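Notebook: glove demos, cloth and bottle
Posted by Sorin Onu, February 26, 2022
Print | Email | 3 comments | Share

Picked up where Valdemar left off. His summary of the Dasden writeup says a person wearing the sensor glove can show the policy everything it needs, and that we can drop the remote-control rig by August. I have read the writeup twice and I don't buy it yet. Their tasks are all single hard objects on a bare bench. Ours have cloth in them.

Total on disk as of tonight: 116 demos. Valdemar calls that a dataset. I call it a pile until somebody has watched it back, so I watched a good part of it back.

First complaint is the wide lens on the gripper tool. Anything flat and close bends like a barrel. The printed page is the worst: you can tell it has columns and short headings, and you can't read a word of it. The fingertip pressing on the edge of the page is clear enough, dark glove and all, but I would not want to pull a contact point out of it to better than about a finger width. Kárason's undistort script helps in the middle and smears the rim. 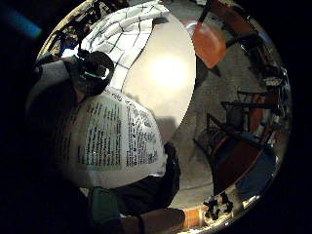

Glove side, fixed camera

The pose from the marker is fine as long as the marker is facing us. When the wrist rolls we lose it, and the log fills in a straight line as if the hand had glided there. Valdemar says the filter handles it. The filter hides it. I plotted 14 of the demos with the raw detections on top and the gaps are plain. Two of them fall right at the grasp, the only part I care about.

Grip on the bottle looks good from outside. Several fingers around a white cylinder, cable trailing back across the table. What I can't get from the video is force, and the finger modules only give us bend. A person squeezes as hard as a person feels like squeezing. The Plukel hand will have to guess.

The cable bothers me too. It crosses the far edge of the grid cloth on its way to the equipment on the right, so every time the arm moves there is a chance it drags the fabric. If it does, the policy learns that cloth moves when you reach for a bottle. I want it routed over the shoulder before we record any more.

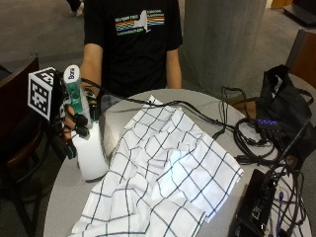 V. thinks I'm being fussy and that with enough demos this washes out. Maybe. It would wash out if the error were random, but the cable is in the same place every time, and so is whoever is wearing it. He does have a point about speed. Remote control took us most of an afternoon to get a handful of usable folds on the Brurum arm, and the operator kept overshooting because of the lag.

Still to do:
- reroute cable, tape the slack down
- second marker on the other face of the mount
- flag every gap in the pose log, don't fill it
- same cloth task by remote control, same start pose, so there's something to compare against
- ask Dasden if they ever tried fabric (V. to write, they answer him)

Not training on any of this until the gaps are flagged. V. wants to start a run anyway with what we have. Told him fine, on his own quota, and to keep the folder separate from mine.

3 comments | Print | Email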